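Peel and stick wallpaper behind a work surface — yes or no?
Forum > Walls and Surfaces > Wallpaper and Film

gray_counter
Posted Jun 3, 2023
I'm redoing a small work nook and want to put patterned peel and stick on all three walls, with a gray marble look surface in the middle. The paper I like is the Navau one in the peach color, small flowers on off-white. My other choice is a plain Han in light gray. The nook is shallow, so whatever goes on the walls is going to be right in front of me all day.

Two questions. Does a repeating print get tiring that close up? And does a warm pattern look wrong next to a cool gray top? My samples are only the size of a postcard and I can't judge from those.

tapeandtwine
Plain gray. I had a floral behind my sewing table for a year and took it down in December. Every time I put a small part down and looked up again, my eyes went to the wall first. Great paper for a hallway, not for a place where you do close work.

mitercut
Disagree. You look at the surface when you're working, not the wall. What matters is the surface. If the veining is strong you lose pins, screws, beads, everything. If it's faint you're fine. Which top are you getting?

gray_counter
Bonum film over the existing top. Medium gray, light veining. It's a wrap, not real stone.

mitercut
Then put whatever you want on the walls.

lowshelf
Check how the film is rated before you buy. I used a cheap one and it scratched the first week. The one I replaced it with said 4,000 rub cycles on the label, and the cheap one said 2,000. I don't know how they test that, but the second one has held up better.

Also, peel and stick on three walls means two inside corners. Do not wrap a full sheet around an inside corner. Cut it at the corner with a small overlap and start the next wall with a fresh edge. Mine was wrapped and it pulled away in the corner and left a hollow strip from top to bottom.

oatmeal27
What lowshelf said about corners. And if the print is in staggered rows, buy an extra roll. The match on a staggered print eats more paper than you think. I ran out with one wall to go, and the new roll was a slightly different shade.

tapeandtwine
Or buy plain gray and have no match at all.

gray_counter
Noted. The roll is 27 inches wide, and if I measured right, each side wall takes less than one full width. The back wall needs 2 drops.

oatmeal27
Then start in the center of the back wall and work out. Put the seam dead center or put a row of flowers dead center, but decide before you peel anything.

skesard_owner
I have the Skesard shelf posts, the aluminum ones with grooves, and I ran my paper behind them. If you're having any kind of corner post in front of the paper, put the paper up first. Trying to trim a clean line against a grooved post is miserable. I went through a whole pack of blades.

lowshelf
Seconding paper first.

veinandgrain
Might help to see the combination bigger than a postcard. Similar colors to yours, orange and peach print on a pale off-white, same pattern on the back and both sides, with a gray marble look top.

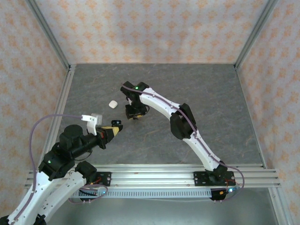 Peach print on three walls, gray veined top, small white piece on the surface.

I can't tell you the maker, so don't take it as the Navau. But the colors should be near enough for you to decide on warm against cool.

gray_counter
Thank you, that is a lot more useful than the samples. The peach is softer than I expected next to the gray. And the little white thing shows up fine on the top, so that answers the veining question for me.

mitercut
Faint veining, like I said. White on medium gray is easy. Try it with something gray before you call it settled though. A steel washer on that top would be harder.

tapeandtwine
I still find it busy. Three walls of it is a lot. I'd do the back wall in the print and paint the sides off-white to match the background.

veinandgrain
I'd go the other way. One printed wall and two plain ones in a shallow nook looks like you ran out of paper. All three or none.

oatmeal27
I did run out of paper and it did look like that.

gray_counter
Going with the print on all three — I've ordered the extra roll. Paper first, then the posts, then the film on the top last so I don't scratch it with the trimming.

lowshelf
Film last is right. Clean the top with alcohol and let it dry fully before you start, and work the squeegee from the middle to the edges. Leave the offcuts in a drawer. You will need a patch at some point.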